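Six months with the arm on bench two

18 April 2019

When the company told us in the spring meeting that Lutcombe was getting a picking arm, most of us on the packing side assumed it meant fewer shifts. It's been in for half a year now and a few people have asked me how it's going, so I'm writing it down once.

For anyone who doesn't know the place, Lutcombe is the smaller of the two Mamari warehouses. We pack spare parts for pumps and irrigation gear. There are 31 of us on days. An order comes through, somebody picks the small parts out of bins, somebody else checks them against the sheet, and they go in a carton. I did the picking for nine years and my right wrist will tell you so.

The arm does the repeat orders only. That means the fittings and seals we send to the same dealers every week, 449 part numbers out of a catalogue much bigger than that. Anything new, anything odd-shaped and anything in a soft bag is still picked by hand. Soft bags were supposed to be added in the second month. They're still on the list.

Before a part goes on the arm it gets tried in simulation. Vikas Shukla does that from the little office next to the lunchroom. He sets up the gripper on his computer, tries it from different angles, changes something and tries again. I used to think this was a way of avoiding the floor. Then he let me sit with him for an afternoon and I saw how many small decisions go into it, such as how wide the fingers open and which side they come in from. A lot of those were things I knew from doing the job and had never been asked to say out loud.

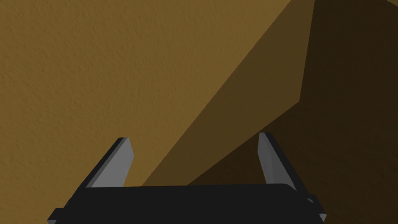 So now I get asked. Two mornings a week I'm in the office with Vikas instead of on the bench, going through parts before they're added. I tell him which ones roll, which ones stick together in the bin, and which ones look the same as their neighbour but aren't. It went on my job description in the end, after Hannelore Bauerfeind from our union pushed for it. The pay went up one step. I'd have liked two.

It hasn't gone that well for everybody. Evangelia Petridis was on picking longer than I was and she was moved to checking, where she stands in one spot most of the day. She used to walk the aisles and talk to people. She says the work is easier and the day is longer, and I believe her on both counts. Two of the casuals weren't called back after the summer rush. Management says that was a slow season. It may have been, but they'd normally have been called.

The noise is different too. The arm itself is fairly quiet, but it stops when it isn't sure of something and beeps until one of us comes over to clear it. In the first month that was all day long. It's better now. Babita Garg, who runs our shift, drew up a roster for who answers the beep, because the same three people were always getting up.

We pack 1560 lines on a normal day, which is up on last year with the same number of permanent staff. That figure gets read out at meetings. I'd like it if the wrist and shoulder reports were read out as well. They're down, and people would be glad to hear it.

The Munstead site gets its arm next, and Ramesh Sandhu over there has asked if a couple of us can come and talk to his crew first. I've said yes. I'll tell them to get their training hours in writing and to ask early who is going to answer the beep.

3 comments | 25 shares

Contact | © 2019 All rights reserved | Back to top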